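The Narrow Table by the Door

Furniture makers in Broltach used to treat the console table as an afterthought. It was built from whatever boards were left when the dining sets were done, and it was sold to people who had already bought everything else. Old order books from the Grulemell works list 811 dining tables in one year and only 7 consoles.

The change came with smaller apartments. A dining table needs chairs and room to pull them out. A console needs a stretch of floor and not much else, and it can stand behind a sofa, under a window or in a hallway. Grulemell now makes more of them than any other piece. Last year the works shipped 3,843, most of them to city addresses.

Dark finishes sell best. The deep gloss the works is known for takes several coats, each one rubbed down by hand before the next goes on. Dust is the main problem. The finishing room is wet-mopped every morning before the cans are opened, and the door stays shut until noon.
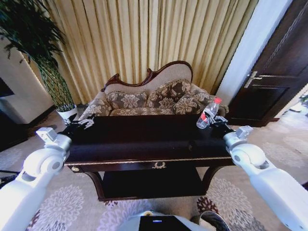 A dark, glossy console top with thin gold trim along the apron.

Trim is a separate trade. Motaung, a two-room shop on the river side of town, supplies metal edging to Grulemell and several smaller makers. It is cut in long strips, bent over a form and pinned from behind so that no heads show. Gold tones went out of fashion for years, and the shop got by on drawer pulls and picture rails. Orders for gold edging picked up again two winters ago.

Buyers of secondhand consoles should look underneath first. Older Broltach pieces have a pine rail under the top, and it tends to split near the screws. A split rail can be glued for little money. A lifted finish is harder to put right, and the Tumen salvage yard, which sells old consoles from 300 dollars, will not take one back once it has left the gate. The yard gets most of its stock in December, when people clear space for guests.

Contact the editors | Copyright, all rights reserved | Back to top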